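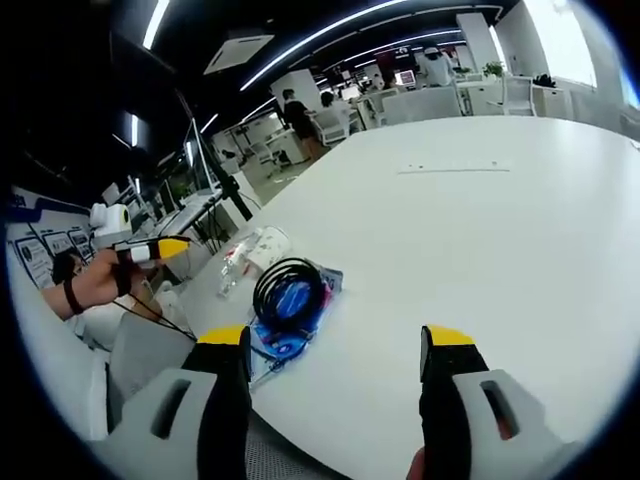

Paste trials, March, afternoon

Second go at the wheat starch paste for the Flekerside parish maps. Last batch went lumpy and I was cross with it, so I went back to basics: 20 g starch to 200 ml water, soaked cold for an hour before it went anywhere near the hob. Low heat, stirring the whole time, and I didn't wander off to answer the phone. It turned from milky to see-through all at once (lovely moment, I never get tired of it) and I kept it going a good while after that, until my arm hurt.

Cooled it in the covered dish and pushed it through the horsehair sieve twice. Much better! Smooth as custard. Thinned one half to single cream for the tissue and left the other half stiff for the cloth hinges.

Test strips: Fevness tissue, light and medium, on offcuts of the Carvalho wove. Light tissue first. It cockled badly on strip A, which I think is me being heavy with the brush, and lay nice and flat on B and C where I pasted out on the blotter and lifted it over with a bit of film. Medium tissue is too strong for these maps, it'll just pull the old paper along the folds. Putting it back in the drawer.

Pressed everything between felts and boards at 23 minutes past, under the small weights. I want them left till morning, so please don't peek — I know what you're all like.

Still undecided about the Hekeo methyl cellulose as a mix-in. It would give me longer to slide the tissue into place, and some of those tears have three or four flaps that all want lining up at once. On the other hand it's weaker, and the maps get unrolled a lot.

Food and drink stay on the long white table, paste and maps stay on the bench.

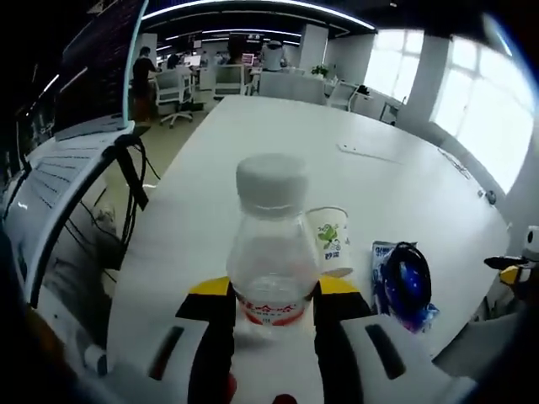
Comfort Asante thinks I should mix it half and half for the tears and keep pure starch for the folds, and says the cockling on strip A is down to grain direction and nothing to do with my brush. I checked, and yes, I'd cut A across the grain. Very annoying. Will recut it.

For tomorrow: recut A with the grain, paste out on the blotter as for B. Make up a small pot of half and half, label it properly this time. Order more blotter, we're down to the scruffy ones. Leftover paste is in the fridge, bottom shelf, lid taped.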